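Filtton leader arms, two-week review: good hands, bad software

Short version for people in a hurry, which is me too. Buy the arms. Skip the bundled recorder. Order a spare set of finger loops while you're at it.

Long version.

The Filtton set is two small leader arms you clamp to a desk. You hold them, you move them, the two real arms in the cell copy you. Same joint layout as most small follower arms, one trigger per hand for the gripper. Pedal for start and stop. Recorder software called Carbone comes on a stick. We paid 2211 for the lot through Mindomum, shipping included, cables not.

What we wanted it for: desk clutter. Pick up, put away, open a drawer, close a drawer, pen back in the cup. Boring jobs with lots of ways to go wrong. Before this we were doing it half with a gamepad and half by hand-guiding (motors slack, grab the arm by the wrist, push it around). Hand-guiding is fine for one arm. With two you need to be an octopus, and your sleeves are in every camera view.

Setup took a morning. Clamps are decent. Calibration is the fold-up kind, both leaders into the rest pose, hold the pedal, wait for the beep. Do the right one twice. I don't know why, the first pass always came out a bit rotated at the wrist. Vittoria Bianchini has a different theory every day, none of them fixed it. Second pass, fine, stays fine until you unplug it.

Feel. This is the bit I'd pay for again. Light, no grinding, no sticky spot at the elbow. Follower lag is small enough that I stopped noticing by the second afternoon. Small moves near the floor are good. Coming down over something thin and closing on it, I could do that at a normal pace and didn't have to hold my breath. With the gamepad I was at one pickup a minute on a good run.

There's no force feedback, Filtton doesn't claim any. You feel it anyway with hard stuff, or rather you don't, and you push the finger tips into the floor. Watch the wrist view when you're low. Both wrist cameras up on the second monitor, big. I tried it with only the overhead view and kept landing short of things.

Triggers are the weak part. Spring is strong, loops are cheap plastic, the left one cracked on day four. Also the travel isn't linear, nothing happens for the first third and then the gripper shuts all at once. There's a curve setting in Carbone, buried under Devices, Advanced, Input. Set it to soft. Should be the defualt. 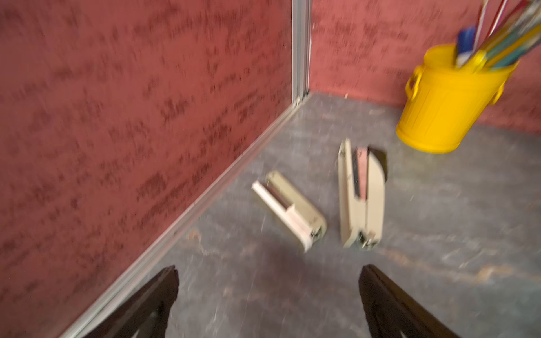
Stapler job, wrist camera, fingers open over the two pieces. 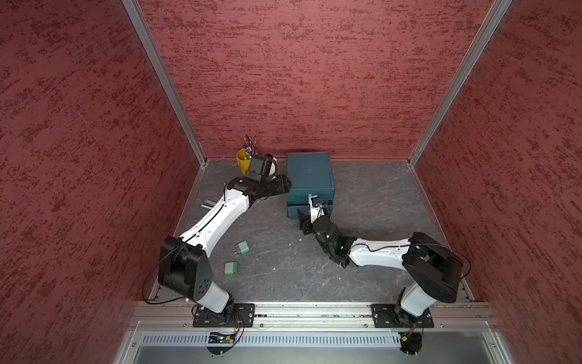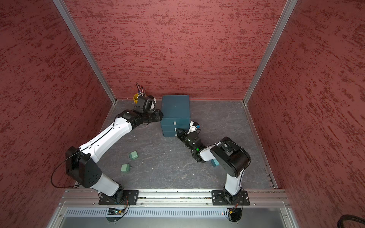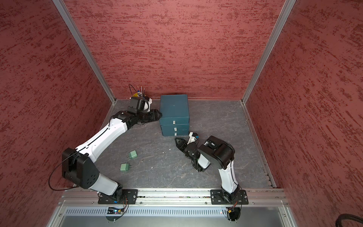 Last three: left gripper at the back of the cell by the drawer box and the pens, right gripper in front of the box, green plug blocks on the floor.

Carmela Greco
Bench reviews, Kadthorpe
September

OK, two-handed work. Drawers were the test I cared about. A small drawer box slides on a smooth floor if you pull it with one arm. So one arm minds the box and the other does the drawer, and that's really hard to script and pretty easy to just do with your hands. Took me maybe ten tries to stop thinking about which hand was which. After that it was like using long tongs.

You do have to sit straight in front of the cell. Vittoria sat off to the side on Thursday and mirrored everything for an hour, then got used to it, then couldn't go back. Pick a chair position, tape the floor, keep it.

Reach at the back wall is a stretch. Not the leader's fault exactly, the follower arm is nearly straight out by then, but the leader gives you no warning that you're running out of arm. It just goes mushy. Then the follower jumps when you come back in. Filtton could fix this with a buzz or a beep. Move your props forward if you can. I like them at the back for the camera views so I put up with it.

Elbows. You forget the elbows. You're looking at the gripper, and meanwhile the follower's elbow has wandered off to the side wall. The leaders match the real arm joint for joint so you can just look down at your own hands and check, that helps a lot and it's why I'd take these over a VR controller any day. With the controller the solver picks the elbow for you and you find out later what it picked.

Now the recorder. Ugh.

Carbone records all the cameras, joint positions, trigger values, one folder per take. Good. It names the folders by time only, so if you do a stapler take and then a drawer take and then three throwaways, good luck. You can type a task label but it forgets it every time the pedal goes down. I lost the labels on 60 takes before I noticed. Sat there with a coffee relabeling from the thumbnails.

No discard button on the pedal either. Double tap should be discard, that's how everybody does it. Here double tap is stop and start again, so you get a bonus take of you swearing and resetting the props. Delete by hand.

Disk: it writes raw by default. We filled 400 GB before lunch on the second day. There is a compress option, it's fine, turn it on first thing, I can't see a difference in the wrist views that would matter to anybody.

It did not crash. Want to be fair about that. Dropped frames a couple times when we had everything plus a browser running, and it tells you in red, with the take number. Good behavior.

By the end of week two we'd moved to our own logger and kept the Carbone driver underneath. Driver is solid. Two evenings work to hook up. The message format is documented in one PDF and the PDF is right except for the trigger range, says 0 to 4095, ours tops out at 4000 on both hands. Scale acordingly.

Some habits that helped, no order:

Do the task once slow with the recorder off. Every time you change props.

Move things between takes. Blocks turned the other way, closer together, farther apart. First batch we put everything back in the same spot out of tidiness and that batch is not much use for training.

Don't fix your mistakes too elegantly. Fumble, regrasp, keep going, keep the take. Those were useful later. Big flailing ones go in the bin.

Stop after forty minutes. Shoulders. You start yanking and it shows in the joint plots before you feel it.

Long sleeves are fine again, you're nowhere near the cell. Small joy.

Gripes I haven't placed: USB cables are too short, power brick whines, pedal slides on a hard floor (rubber mat, solved). The right leader has a sticker over a screw you need for the clamp. Manual has nice drawings and not enough words.

Support: wrote to them on the cracked loop, new pair came in the mail inside a week, no argument. Asked about the label bug, got "noted."

Who's it for. Two follower arms already running and a pile of fiddly tabletop tasks to record, yes. One arm, single pickups, hand-guide it and save your money. If you can't write a bit of code, wait for a better Carbone, the current one will wear you out.

Arms four and a half out of five. Triggers two and a half. Software two. Keeping it, and Vittoria wants a second set for the other bench, so ask me again when that one's clamped down.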